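Drellura Brass Hand Censer, with chains

Our parish bought this after the old thurible lost a chain during the Gospel. The bowl is good and heavy, and the lid slides without sticking, even with Riaan Kruger swinging it. 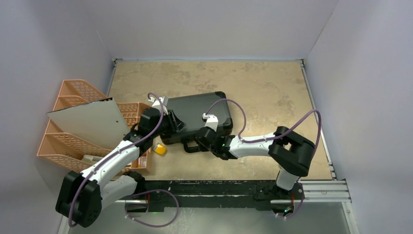
The bells are another matter. There are 12 on the chains and they all have opinions.

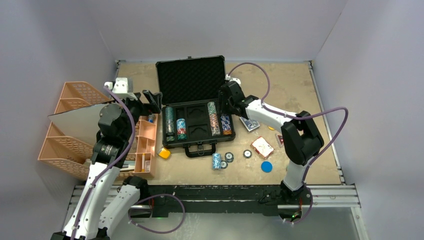

Storage is my main complaint. It ships in a thin cardboard box, at a price where I expected better. A poker chip case gets egg-crate foam in the lid and molded slots in the tray - surely incense deserves as much. Charcoal fits fine. Four stars, one withheld for the box.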